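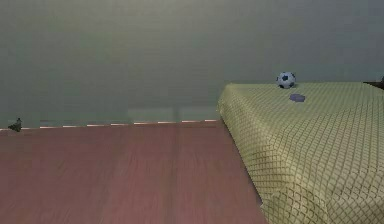
1/ Teleoperation in der Simulation, Arbeitsnotizen

Thread zum aktuellen Datensatz. Aufgabe: Ball greifen, auf der flachen ovalen Scheibe davor ablegen, Greifer öffnen, zurückziehen. Vorgemacht wird alles per Fernsteuerung, Szene gerendert. Stand 7.6.26.

2/ Eingabe über zwei Wege: 6-DoF-Controller mit Totmanntaste und ein kinematisch gleicher Leader-Arm. Der Leader liefert glattere Trajektorien, der Controller lässt sich schneller neu greifen (Clutch). Wir mischen beides und schreiben die Quelle als Feld in jede Episode.

3/ Bestand nach Filterung: 3.509 Demonstrationen. Verworfen werden Episoden mit Kollision am Handgelenk, Abbruch durch den Operator oder mehr als 600 Zeitschritten. Die Obergrenze stammt noch aus dem alten Kenano-Setup und ist für diese Aufgabe eher großzügig.

4/ Unangenehmster Teil ist der Ball. Er liegt weit hinten, nahe der Wand, der Anflug von oben ist damit fast die einzige brauchbare Option. Seitlich greifen geht, aber dann rollt er beim ersten Kontakt gern Richtung Wand, und man jagt ihm mit begrenzter Reichweite hinterher.

5/ Das gerautete Tuch ist reine Optik. Kollisionsgeometrie darunter: ein Quader mit gerundeten Kanten. Die Falten haben keine Physik. Wer auf dem Rand ablegt, sieht deshalb gelegentlich einen Gegenstand knapp über dem Stoff schweben. Ticket ist offen, Priorität niedrig.

6/ Rollreibung: Default war praktisch null. Jede Ablage auf der Scheibe endete damit, dass der Ball nach dem Öffnen weiterlief. Jetzt Rollreibung plus leichte Dämpfung. Realistisch genug für den Transfer? Unklar. Vorher war die Aufgabe aber nicht vorführbar.

7/ Zur Frage von gestern, warum wir die Operatoren nicht einfach schneller arbeiten lassen: Die Policy übernimmt das Zögern mit. Pausen vor dem Griff landen als Nullaktionen im Datensatz, und das Modell bleibt dann an genau dieser Stelle stehen. Wir schneiden Stillstand ab 17 Zeitschritten heraus, aber nur, wenn der Greiferzustand konstant ist.

8/ Rajkumari Sengar hat die Latenz im Fernzugriff von Tumarthorpe aus gemessen. Ergebnis in Kurzform: Mittelwert unkritisch, Jitter störend. Die Leute kompensieren mit kleinen Korrekturen kurz vor Kontakt, und diese Korrekturen sieht man im Aktionsspektrum deutlich. Tiefpass auf die Translation, Rotation bleibt roh.

9/ Tiefenwahrnehmung am Monitor bleibt schwach. Das Licht ist sehr diffus, kräftige Schlagschatten fehlen, und damit fehlt der wichtigste Hinweis auf die Höhe des Greifers. Wir testen eine zweite Ansicht vom Handgelenk. Operatoren mögen sie, das Training bekommt sie vorerst nicht zu sehen.

10/ Randomisiert werden Ballposition, Scheibenposition, Stofftextur, Wandton und Kamerapose. Nicht randomisiert: Höhe der Oberfläche. War ein Versehen, fiel erst beim Medrano-Arm auf, dessen Basis anders montiert ist. Wird im nächsten Durchgang nachgezogen.

11/ Der kleine dunkelgraue Gegenstand links an der Fußleiste ist Distraktor. Für die Aufgabe ohne Bedeutung, bitte beim Annotieren nicht als Ziel markieren. Kam in der ersten Runde neunmal vor.

12/ Erfolgskriterium: Ballmittelpunkt über der Scheibe, Geschwindigkeit unter Schwellwert, Greifer offen und außer Kontakt. Der letzte Punkt fehlte anfangs. Folge: Die Policy hielt den Ball einfach auf der Scheibe fest und bekam volle Punktzahl.

13/ Als Nächstes Vergleich mit kinästhetischem Führen am echten Arm in Tistwood, gleiche Aufgabe, anderer Tisch. Erwartung: weniger Episoden pro Stunde, sauberere Kontaktphasen. Das Format der Logs bleibt identisch, Konverter liegt im Repo unter tools.

14/ Offen: Wie gewichtet ihr Demonstrationen verschiedener Operatoren? Wir gewichten derzeit gar nicht, und ein Operator stellt ungefähr die Hälfte der Daten. Hinweise gern als Antwort, Konfigurationsdateien per DM.

Diese Website verwendet Cookies, um Inhalte zu personalisieren und Zugriffe zu analysieren. Alle akzeptieren | Nur notwendige | Einstellungen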